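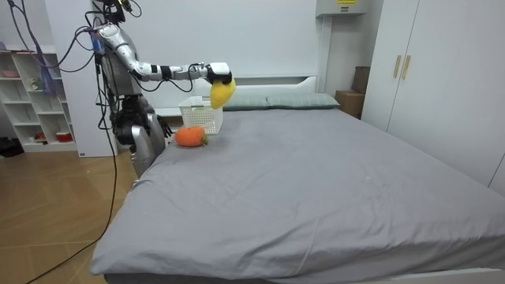
Tips for a robot build in a bedroom

Practice on the bed first

When a home build comes to the point of picking things up, the first place I would look for is a made bed. A dropped toy makes no noise, it does not roll far, and the neighbors below stay friendly. Use a plain fitted sheet in one color. On our gray one the yellow and orange plush fruits stand out very well, and the camera software has less to confuse it than with the striped sheet we had before.

Soft fruit before hard fruit

Begin with plush. A soft toy forgives fingers that close too much, and it also forgives fingers that close too late. Our hand at Brutia (this is the name of our shared workshop, and also of the robot, which makes confusion on the phone) did 88 tries with the plush fruits before we gave it a real lemon. If the toy has a small leaf or stem, do not let the hand grab it there. The stitches will open sooner or later.

Choose a basket with holes

A white plastic basket with a lattice side is good for sorting. Put it near the pillows, so that it cannot slide away backward. If it still moves on the sheet, lay a piece of rubber shelf liner under it. Leave the top open and the basket empty at the start of each run.

Cables on the floor

This is the part where I made most mistakes. Black cables on a light wooden floor are easy to see, but you will step on them anyway when you look at the arm. Please do the following:

Lead the bundle down behind the robot and away from the side where you walk.
Leave a free loop at the shoulder, longer than you think. Ours was too short by 6 centimeters and it pulled a plug out.
Mark both ends of every cable with the same number. Paper tape is enough.
Take shoes and bags off the floor before you switch on.

Keep the stop button in your hand, not on the shelf. I know it is said everywhere, but I write it one more time.

Wardrobe doors

Keep them closed during a run. An open door comes into the reach of the arm faster than you expect, and handles catch sleeves and wires.

After the session

Lower both arms slowly before you cut the power - a long metal forearm is heavy when it falls. Wipe the fingers with a damp cloth, because plush leaves small fibers in the joints. We do this every 2 sessions. The sheet goes to the wash at 60 as usual, and the toys in a pillowcase on the gentle program.

Last changed 19/12/2018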